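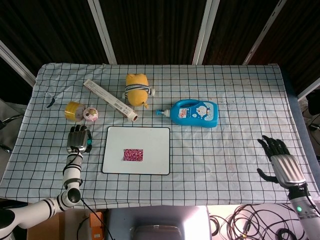
The tidying table with both arms in place, whiteboard at the front.

Clekambridge Household Machines Circle: minutes of the January meeting

Present: Saoirse Ní Bhriain (chair), Evie Dawber (minutes), Danica Hubáček, Lizelle Fourie
Apologies: Bohumila Kratochvíl, with her good wishes to all

1. Saoirse welcomed everyone and thanked Lizelle for the lemon cake, which went round twice before we got to business. Last minutes agreed, once the spelling of Nemetmont had been put right.

2. Can it clear a table yet? We had a long and very good-natured talk about this. Danica feels that a bottle with a pump top is a fair test of any hand, and a soft toy fairer still, as it gives when you squeeze it. Lizelle would sooner see small flat things tried first (she has spent many a Sunday picking playing cards off her own kitchen floor!) and most of us came round to her way of thinking. Agreed that 12 tries per object is enough to be going on with.
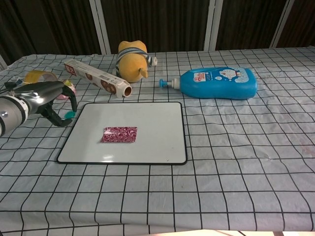
Black gripper over the cloth, near the corner of the board. Patterned piece in the middle.

3. Folding and shelf stacking. Evie asked whether shops would want this before homes do. Danica thought so, shelves being kinder than drawers. Left open, with thanks for a lively half hour.

4. Money. £400 in hand, of which £100 is set aside for Plindix hire. Agreed.

Actions: Lizelle to draw up the object list. Danica to write to Holub about the spring visit. Evie to ring Bohumila with the news.

Closed at 9.15 pm.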